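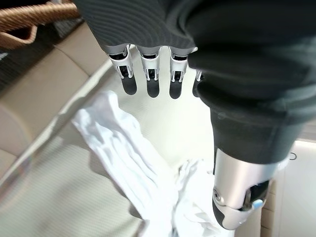

# Sekier Cloth Set: handling and folding notes

15 May 2022
By the Sukari textiles desk

## Overview

Sekier is a small written record of how household cloth behaves when it is picked up, shaken out, folded and put away. It covers 118 entries. Each entry is one item handled once, with a short note on fabric, starting state and finished fold.

The notes were started in February and are kept as plain text. They are meant for anyone writing folding instructions, labelling laundry or comparing fabrics.

## What is covered

- White and light-coloured cloths, towels and soft pile fabrics
- Dark knits, including waffle and other textured weaves
- Mixed piles where a dark item lies against a light one

Nearly 100 of the entries are for single items. The rest are mixed piles. Bedding, curtains and anything with a zipper are left out.

## Fields

item: everyday name (towel, face cloth, jumper)
colour: plain words only, such as white, grey or dark
texture: smooth, ribbed, waffle, fluffy
start: flat, bunched, hanging
fold: half, third, roll, none
marks: yes or no, with a short note

Use "dark" where black, navy and charcoal can't be told apart. A good many entries do this.

## Texture labels

Waffle is used for any knit with a small raised grid. Ribbed is used where the lines run one way only. The two were mixed up in the first batch, so 43 entries were relabelled. If you have a copy from before the relabelling, replace it.
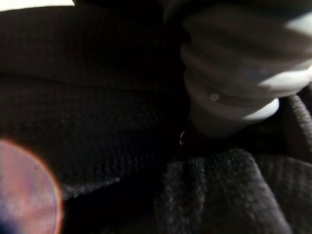
Dark fabric with a fine grid knit, creased across. Labelled "waffle".

A crease is recorded only if it is still there after the item has been smoothed once by hand. Folds that come from the way a thing was dropped go under "start".

## Folding order

Lay the item out and find a corner. For towels, fold the long sides together first, then in half, then in thirds if the shelf is shallow. Thick pile doesn't hold a sharp edge, and the fold should be left soft. Waffle knits stretch if lifted by one corner, so use 2 corners and keep the middle supported.

Bunched items get their own entry even if they are never folded. Put "none" under fold and describe the bunch in a few words.

## Marks and stains

Any smudge, stain or discolouration goes under "marks", with its colour and whether it sits along a fold or on a flat part. Don't guess at the cause. 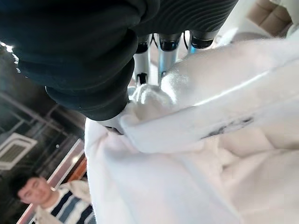 Engelhardt wrote back that fluffy white cloth should have its own label, as the pile hides an edge and people end up folding from the wrong side. The label "fluffy" was kept, and a note on edges can now be added after it.

## Known gaps

Hunville supplied most of the towels, so other weights are thin on the ground. Wool has no entries. Damp cloth was recorded unevenly and should be left out of any comparison.

## Changes

Corrections are welcome. Send the entry number, the field and the new wording.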